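Liesl Lanz is late and so am I. Ten minutes, both of us. She has the coffee on anyway, and by the time I find a pen she is already talking about handles.

"People look at the bowl of a basket. I look at the handle first. Always. If the handle's wrong you put it down after one week and it lives on a shelf."

She started Cumar out of a spare bedroom, with $3000 and a van that wouldn't do hills. Wicker, mostly. Some rush, some willow she buys in bundles and soaks in the bathtub. No plastic, no liners. "I get asked for liners every day. Wipe it out. It's a basket."

The first big order came from Clikberg, the farm shop out past the bypass. 77 baskets before September. She said yes on the phone and then sat on the stairs for a while. How did she get through it? "Badly. My hands were a mess. I had my sister doing bases and she hates doing bases."

The shop still buys from her. So do a lot of people with vegetable patches, which she likes better.

"A vase of flowers, fine, lovely. But I make them for carrying food in. Put a cucumber in, put an eggplant in, walk back to the kitchen. Done." 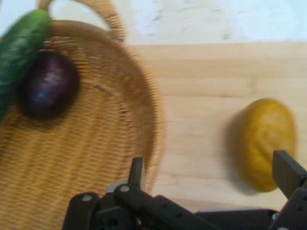 Cucumber and eggplant in an oval wicker basket.

The oval shape is her favorite. Rounds roll against your leg when you walk, she says, and squares catch on door frames. An oval sits along the hip. She gets up to show me, walks the lenght of the room and back, bumps the chair.

And the rim? More talk about the rim than I have space for. Short version – thick braid, done last, never when tired. "You can see a tired rim from across the street. I've cut off whole borders at midnight and started again."

Does she keep any? Two. One for potatoes. The other is her first, lopsided, called Jatoi for reasons she won't go into. "It leans. Don't print a picture of it."

Care advice, since you will all ask. Shake out the dirt. Damp cloth. Dry it in the air, away from the radiator. Don't leave wet vegtables sitting in it overnight. A good one should give you 20 years, she says, then shrugs. "If the dog doesn't get it."

Next up are classes, small ones, in the back room at Clullex. Bring an apron and an old towel. Then her phone goes and it's the willow man, and I let myself out.

Comments

marrowfat: Mine has carried beans and squash for years, handle still solid. She's right about ovals.

Petra in the hills: Do the classes cover handles or just bases? Can't find it anywhere on the page.

dunc77: Left wet zucchini in one overnight. Black spots. Learn from me

Contact the editor | Copyright, all rights reserved | Back to top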